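2023-04-05
From: Vurndale lab, to the Ovari list

> Did the bag policy ever get past the halfway mark? We gave up on plastic film in November.

It did! We're at 84 good runs out of 100 now, and the big change was feeding it demos from 2 people instead of one (my habits were all over the first version, yikes). Same Meltach training code, just more variety in how the bag gets approached.
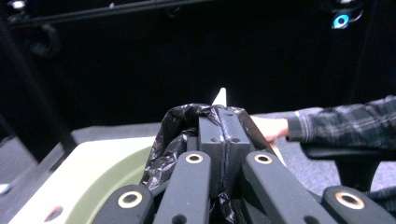 Black trash bag at the gripper, tray underneath.

Shiny black plastic is still the hard one, I think the highlights confuse the depth guess. Next I want to try dropping depth completely and seeing what RGB alone gives us. Has anyone on the Nagano side done that with film? I'd love your settings!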